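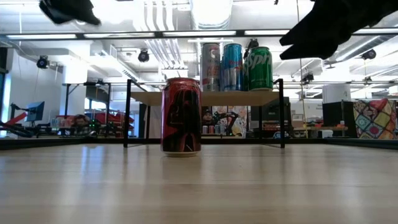 Fig. 3 - Back row on the shelf, red can down in front.

Search this guide... Go

Part 2: Setting out your cans on the Telter riser

I've had the Telter on my own table for ages and I still think it's the handiest little shelf Rees ever sold (mine's the wooden-topped one with thin black legs, part no. 1041). Once it's together, filling it is the fun bit!

1. Stand the riser on a flat table and press down gently on each corner. If it rocks, go back to Part 1 and do the legs again.

2. Pick one drink per column. I put the tall cans next to the slim ones, but please yourself.

3. Start at the back and work forwards, keeping every can upright.

4. Leave a finger's width between columns - you'll want it when you're lifting one out.

NOTE: Odd cans can live on the table in front until you've found them a column. 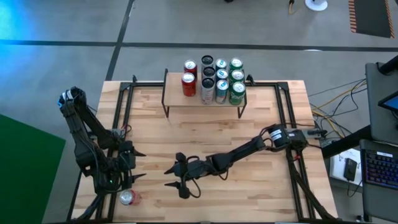
Fig. 4 - Four columns filled, with one can on its side on the table.

5. Stand up any can that's lying down before you go and find it a place, or it'll roll off and you'll be chasing it under the sofa.

CAUTION: Full cans only go on top. Don't lean on the board, and don't drag the riser along while it's loaded. Lift the cans off first, then move it.

Comments

Pletstead60: Does the longer one from Claststead take the same legs?

tinshelf182: Yes, same legs, different screws. Mine came in September with the wrong bag.

mop_and_bucket: Step 4 saved my knuckles, ta!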